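4.3 Table clearing in simulation

Solterik does not yet rate Iter for unattended chores. Run the simulated task before any trial on a real table.

1. Load the Jondham table set.
2. Set the run count to 50.
3. Select the shell as the target and start.
4. Log each dropped or missed grasp.

Note: Irregular items fail more often than plain ones. Do not average the two.

Wrist view first, then two views of the whole table.

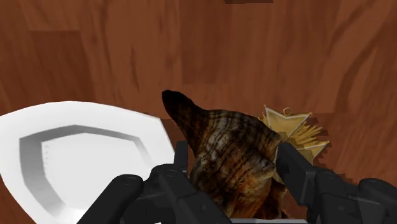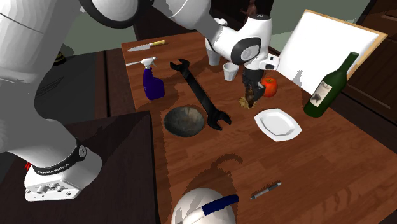
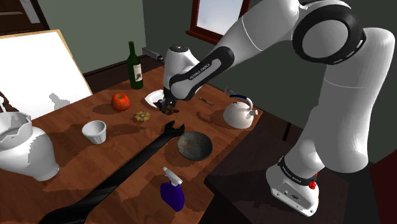

5. Repeat with the dish as the target.

Caution: A good score here does not clear the arm for knives or glass. Send the log to Lucrezia Testa before going on to 4.4.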